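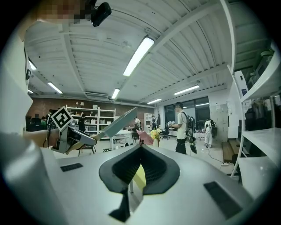 Figure 1. Two hand-held grippers, one raised at the left.

Three Minutes at the Microphone: Public Comment in Two Town Councils

Aiman Pillai
Student Project Report

Introduction

Before this project I had never been to a town council meeting. I knew they existed in the way I know the water treatment plant exists. Then in January I went to one in Gretus to get a signature for a different class, sat down in the back to wait, and stayed for the whole thing. A man spoke about a storm drain. A woman spoke about the library closing early, and then a high school student got up with her notes shaking in her hand and spoke about the same thing, and the council members looked up from their papers. I wanted to know where this practice came from, what the rules were, and what happens to the words after people sit down again.

My report is about the public comment period, the part of a local government meeting when anyone may address the elected members. I compare two towns in our county, Gretus and Arum. They are close in size and share a school district, but they run public comment very differently, and that made them a great pair to study.

Background

People speaking directly to the officials who govern them is an old idea. In the New England colonies, the town meeting let eligible residents debate and vote on local business in person, though "eligible" left out a great many people. As towns grew, most places in the country moved to elected councils and boards, and the resident's role changed from voting on each item to electing someone else to do it. Public comment is a leftover piece of the older arrangement. You can't vote on the item, but you can stand up and say something before the people who will.

It surprised me to learn that the First Amendment doesn't promise anyone a turn at the microphone. It protects speech and the right to petition the government, but courts have generally held that officials aren't required by the Constitution to hold a listening session. The right to attend, and in many states the right to comment, comes mostly from state open meetings laws. Many of these were passed or made stronger in the 1960s and 1970s, and people often call them sunshine laws. Some states require a comment period at every regular meeting. Others only require that the doors be open, and leave the rest to the local body.

Once a council does open the floor, though, the Constitution matters a lot. Courts often treat the comment period as a limited public forum. The council may set a time limit, may ask speakers to stay on town business, and may stop someone who is truly disrupting the meeting. It may not let people praise the mayor and cut off people who criticize the mayor. I must have explained this to everyone in my house at least once, because I think it is a wonderful rule. The limits have to be the same no matter which side you are on.

Method

I read the approved minutes of 16 regular meetings, split evenly between the two towns. For each meeting I wrote down how many people spoke, what topic they spoke on, whether the topic was on that night's agenda, and whether the minutes showed any reply or follow-up. I also read the rules of procedure for both councils, which are posted with the agendas.

In addition, I attended one meeting in each town and talked with the clerks. Both were generous with their time, and the clerk in Arum let me look through a binder of older sign-up sheets that goes back further than the online records do. I spent most of a Saturday typing up my notes from that binder and enjoyed it more than I expected to.

Minutes have limits as a source. They are short summaries, written by a person who has to decide what counts as the main point. A speech with a lot of feeling in it might come out as "resident spoke in opposition." I tried not to guess at anything that wasn't written down.

Findings

Across all the meetings I read, the minutes recorded 307 comments. Arum had the larger share by a wide margin, and I believe the rules explain part of the gap.

In Gretus, public comment is held at the end of the meeting, after all votes. Speakers must sign up with the clerk before the meeting is called to order, and each gets three minutes. Someone who comes in a little late from work can't be added to the list. On the night I attended, the comment period started after 9 p.m., and by then several of the people who had signed up had gone home.

In Arum, there are 2 comment periods. The first comes before the votes and is for agenda items only. The second is at the end and is open to any town matter. There is a sign-up sheet, but the chair also asks whether anyone else would like to speak. Arum accepts written comments too, up to 600 words, and these are attached to the minutes in full. Reading them was my favorite part of the research! One was a careful argument about where to put a crosswalk on Clorkier Street, with the writer's own notes on when the school buses arrive. The crosswalk was moved at a later meeting. I can't prove the letter did it, but a council member did mention "the point raised in writing."

Topics were similar in both towns. Roads and parking came up most, followed by parks, noise, and zoning. In Gretus, more of the comments concerned things that weren't on the agenda at all, which makes sense when the agenda items have already been decided by the time anyone can talk.

The biggest difference was in replies. Arum's rules tell the town manager to give a short answer at the following meeting to any question asked during comment. Gretus has no such rule, and council members there told speakers more than once that they were not able to respond. As far as I can tell from reading the procedures, nothing in them forbids a reply. It seems to be a custom.

A Closer Look: The Lai Park Hours

The clearest case I found was the closing time at Lai Park, which sits on the line between the two towns and is managed by both. Each council had to approve the same change, moving closing from sunset to 10 p.m. in summer. In Arum, residents spoke before the vote, and neighbors of the park asked for the lights on the east side to be shielded. The council added that condition. In Gretus, the vote came first, and two neighbors raised the lights afterward. The item then had to return to a later Gretus meeting so that both towns' versions would match. Same park, same lamps, same complaint — the only thing that changed was the order of the evening.

Discussion

I started out thinking the time limit would be the most important rule, since it is what people joke about. After reading the minutes I think placement on the agenda matters much more. Three minutes is enough to make one good point if the vote hasn't happened yet.

I also want to be fair to Gretus. The clerk there explained that the comment period was moved to the end after several very long meetings, when contractors and town staff were waiting past midnight for routine approvals. Arum's meetings do run longer. A council has real work to finish, and most of its members have jobs in the morning.

With more time, I would compare the minutes against the recordings to see what gets left out of the summaries, and I would talk to people who signed up and left before their turn. I'd also like to look at the school board, which has its own rules and, according to both clerks, much bigger crowds.

I have signed up to speak at the next Gretus meeting. I plan to ask whether the sign-up sheet could stay open until the comment period begins.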